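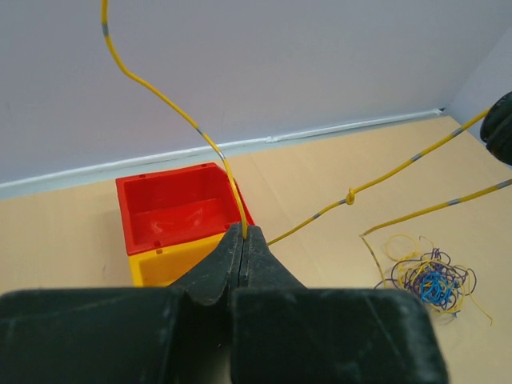

Fri 14 September
By Catriona MacKinnon

The cable task at the Flestutska site passed 2,000 recorded examples last week. It was opened in March, when the team expected to be finished with it before the summer. There are 393 more to collect before the first full training run, and the work has moved to the part of the list everyone had been putting off, the knots.

The task is simple to describe. An operator guides two arms through picking up a cable, freeing it from whatever it is caught on, and laying it in an open box. Each attempt is saved with the video from the wrist cameras and the joint positions of both arms. The learning system is then trained to produce the same kind of motion from the same kind of view. The cable in use at present is yellow with gray bands, and the box is the red and yellow one that most readers will know from the earlier sorting task.

Cable is harder than the parts we did before. A block stays where it was put. A cable moves at one end when it is pulled at the other, slides over the rim of the box and takes a new shape every time it is let go. Two attempts that start from the same pile can look quite different five seconds later. Homa Shojaei, who plans the collection, had allowed for this by asking for more examples per starting layout, but in June she changed the plan and asked for more layouts with fewer attempts at each. The early test models had learned a handful of layouts very well and did poorly on anything else.

There are now 49 layouts on the list. Some have the cable hanging straight, some have it draped across the box, and the later ones add tangles of thin wire in several colors. Operators draw a layout from the list at the start of a block and set it up by hand. It does not have to match the sketch exactly. Small differences are wanted.

The knot layouts use a plain overhand knot. For these, one gripper holds the cable steady while the other works on the knot, and the operator has to decide how far to open the loop before going in. Bijan Kiani has recorded more of these than anyone else and has written up a few points for new operators:

Close the jaws on the cable before moving the arm, and wait until they have stopped. A closing gripper that is also moving gives the system a muddled example of a grasp.

Do not pull a knot to see if it is real. If it looks like a knot, treat it as one.

If you drop the cable, keep recording and pick it up again. Mark the episode "recovered". These are useful and we are short of them.

If you stop to think, stop completely. Slow drifting while you make up your mind gets learned along with everything else – the March recordings are full of it, and the test models hover in the same way.

The third point has caused some confusion. Until July, dropped cables were marked as failures and left out of the training set. That rule has been reversed. Parviz Alipour is going back through the rejected episodes and restoring those where the operator picked the cable up and finished the job. Please do not delete anything from the rejected folder until he is done.

Operators should also note a change to session length. Blocks on the knot layouts are now shorter, with a break after each one. The quality scores fell toward the end of the long blocks, and two operators reported sore wrists.

The Ulleck labeling tool has a new field for the color of the wire that was moved first. Fill it in even when there was only one color to choose from. Culteck will be doing the second round of labels again and has asked for episodes to be sent weekly. Send them to Hamidreza Esfahani, who will pass them on.

After the cable task comes Hubáček, the project on bags and soft packaging. Layout ideas for that can be sent to Homa at any time.

3 comments

Marit
Does "recovered" also apply when the second arm picks up what the first one dropped? I had two of those on Tuesday and left the field blank.

Bijan Kiani
Yes, mark those as recovered too. Put "other arm" in the notes and I'll sort them from there.

desk4
Could the sketches for the tangle layouts be printed bigger? I can't tell which strand is supposed to be on top. Otherwise the shorter blocks are a big improvement.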